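Bench Technician, Tabletop Setup – Altden

Altden is hiring a bench technician for the Brivura project. The post is based in the Marwat building and runs for 21 months, with a review in November. Applications close on 28/06/2026.

The work is done at wooden tables. The technician prepares the table surface before each session, places and removes the items on the session sheet, and records any change to the surface or the lighting. Tables are wiped down with a dry cloth at the start of the day and checked for scratches, glue residue and wobble. Wood with a strong grain is kept in use on purpose, and no covers or mats are to be added without approval. 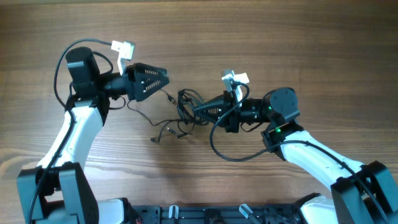 Applicants from the last round asked if woodworking training is required. Funomell, which supplies and refinishes the tables, replied that it is not: sanding and refinishing stay with its own shop, and the technician only has to report wear and keep the surface clean between visits.

Duties
Set up and clear tables according to the session sheet
Log surface condition twice per shift
Store items by number and return them to the correct shelf
Report damage to Funomell on the standard form

Requirements
At least two years of work in a lab, workshop or stockroom
Able to lift 50 pounds and stand for most of a shift
Clear handwriting and basic spreadsheet skills
Normal or corrected color vision – finish matching is part of the job

Shifts are eight hours, with a paid meal break. Safety shoes are provided. Overtime is rare and is agreed on in advance.

To apply, send a resume and a one-page summary of relevant work to the Altden hiring office, with "Brivura bench" in the subject line. Shortlisted applicants will be asked to complete a short practical test at the Marwat building.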